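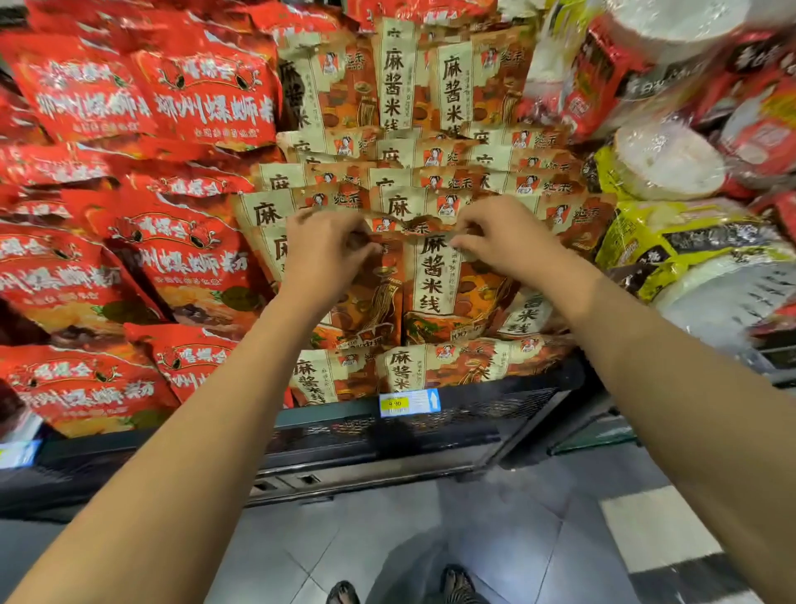

Should of called it in the first night, went the first comment under my last post, and then in all caps that cars on Chisholm Street have been getting hit since before Easter and the sheriff's log doesn't show half of it.

OK. Fair. I didn't call the first night. I figured I'd left the glovebox open myself. Napkins all over the seat, registration on the floor mat, one door not quite shut. I've done worse on a normal Tuesday.

So, update, fast because I have to be out the door.

Second time was this week. Same car, same side. This time they took the jump starter, a bag of returns I'd been driving around with for a month, and the garage door opener. The opener is the part that kept me up. Unplugged the whole unit at 2 in the morning standing on a stepladder in my socks.

Called the non-emergency line. On hold 20 minutes. Then a very nice dispatcher took it all down and said a deputy would call me back, and one did, next day, while I was in the shower. Called back. Voicemail. He called again. We got there in the end. He gave me a case number and asked if I had video. I do not. I have a doorbell that records moths.

Things he told me, writing them down before I forget:

- 8 reports between Bratley Road and the old Grurkis warehouse this month. All unlocked cars. Not one window broken
- most of them are between 3 and 5 am
- if you don't report it, it doesn't go on the map, and the map is how they decide where the night car goes
- serial numbers. Do you have serial numbers. I did not have serial numbers

That third one is what the commenter was getting at I think, and I was kind of snippy in my reply, so sorry about that. I've edited it.

Insurance: forget it. Deductible is 300 and the stuff in the car wasn't worth that even if I'm generous about the returns. Also what's in the car isn't under the car policy anyway, it's under renters, and that took me two phone calls to find out. If you rent, go look at yours. Mine has a line for "property away from premises" and I'd never read that far.

The opener: if yours gets taken you can wipe the old remotes off the motor unit. There's a button, usually near the light. Hold it till the little LED goes out, then pair the ones you still have. Mine's a Bitach, and the manual in the drawer was for the one before it, so I just held buttons until somthing blinked. Works now. Also the code on the keypad, change that too, I nearly didn't.

Somebody also asked if it's kids. I don't know. The deputy wouldn't guess and I'm not going to either. Last summer people on the neighborhood page decided it was one particular family and it got really ugly and it wasn't them. Please don't do that in my comments, I'll take it down.

There was a thing going around that a gray van has been parked by the laundromat every night. I asked. It belongs to the laundromat.

What I'm doing now: locking the car. I know. I KNOW. Porch light stays on. Nothing on the seats, not even the gym bag with only a towel in it. Took phone pictures of the labels on the bike, the drill and the laptop and emailed them to myself.

One of the returns turned up, by the way. A pair of shoes, still boxed, in the ditch at the Bratley end, with my packing slip in it. A woman walking her dog messaged me. Too late for the refund window by 8 days. So I own those shoes now. They pinch.

If you got hit and didn't call, the non-emergency line is open all night, and Saturday morning was when I got through quickest. They'll take it late. Mine was late. Have the make and plate ready becuase they ask for that first and I had to go outside and look.

More if I hear anything.

Filed under: Around Town, Rants, Police & Fire

Search this blog... Go

Get new posts in your inbox. Enter your email address to subscribe. Unsubscribe any time.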